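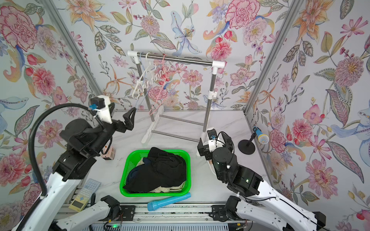

Nuda is a software package for controlling pairs of robot arms that share one workspace. It joins four kinds of work in one program: reading the cameras, deciding what the arms should do, planning how they move without touching each other, and sending commands to the motors. It is used mostly in research laboratories and in technical colleges, for tasks with household objects such as clothes, hangers, baskets and small containers.

The name is used for the whole package and also for its oldest part, the motor control loop. In the documentation the loop is usually called "Nuda core" to avoid confusion.

History

Nuda began as a small program for one arm, written at the Rindau laboratory to replace a set of separate scripts. The scripts had to be started in the correct order, and a mistake in the order could leave an arm without its speed limits. The first version solved only this problem. It had one start command and one stop command, and it refused to run if a limit was missing.

Support for a second arm was added later, together with a shared clock. Before this change, each arm kept its own time, and recordings from the two arms had to be aligned by hand. The planner, called Rosales, was written as a separate project and was included in Nuda from version 3. The simulator Enness is still developed separately but reads the same configuration files.

Structure

The package is divided into processes that exchange messages. Each process can be stopped and started again while the others continue, with the exception of the core. If the core stops, the arms hold their position and then lower themselves slowly to a rest pose that the user has defined.

The core runs at 500 cycles per second. In every cycle it reads the joint angles, compares them with the wanted angles and sends a new command to each motor. It does not know anything about objects or cameras. The developers have kept it small on purpose, and changes to it are reviewed more strictly than changes to other parts.

The perception process receives color images from the wrist cameras and, where one is installed, from a fixed camera. It can run a segmentation model, which marks the pixels that belong to each object, or it can pass the images without change to a learned policy. The second way has become more common. Cloth is difficult for the segmentation model, especially when dark garments lie one on top of the other and the border between them has little contrast.

The policy process decides the next movements. It produces short sequences of joint positions, called chunks, and not single commands. A new chunk is requested before the old one is finished, and the two are blended where they overlap. If the blending window is too short, the arm moves with small jerks. If it is too long, the arm reacts late when an object slips.

Planning with two arms

Rosales checks every chunk before it reaches the core. It represents each arm as a chain of capsules (cylinders with rounded ends) and calculates the smallest distance between the two chains. When the distance becomes less than the permitted value, the arm with lower priority waits. Priority is normally given to the arm that is holding something.

The method works well for open tables. It is less suitable for narrow spaces and for objects with thin parts, such as the rail of a clothes rack or the hook of a hanger. A thin bar represented as a capsule with a safety margin becomes so thick that the gripper is not allowed to come near it. Users can reduce the margin for a named object, and the documentation advises doing this only for the last part of the approach.

Cables are not included in the model. A user must describe them indirectly, by limiting the rotation of the wrist joint.

Recording and training

Nuda can store all images, joint angles and commands of a task in one file, called an episode. Images are stored at the rate of the camera and joint data at the rate of the core, and both carry the time of the shared clock. For a task with rigid objects, some 300 episodes are usually recorded before the first training. Tasks with cloth need more, and the documentation gives 1000 as a starting point for hanging garments.

A tool for review shows the episodes one after another and lets the user mark them as good, bad or unclear. Episodes marked as unclear are kept on disk but are left out of training unless the user asks for them. The background and the set of loose objects can be written in the episode notes, so that a later user can select, for instance, only the episodes recorded against a patterned wall.

Limitations

The package assumes that the arms do not move relative to each other at their bases. If they are mounted on a rail, the calibration must be repeated each time a mount is shifted. An automatic calibration routine exists, but it requires a printed marker board that both wrist cameras can see at the same time, and this is not always possible in a closed booth.

There is no support for force sensors. Contact is estimated from the motor current, with low accuracy at slow speeds. For this reason the gripper may close with too much force on soft plastic parts, and users commonly set a current limit for each object type.

See also

Rosales (motion planner)
Enness (simulator)
Bimanual manipulation
Imitation learning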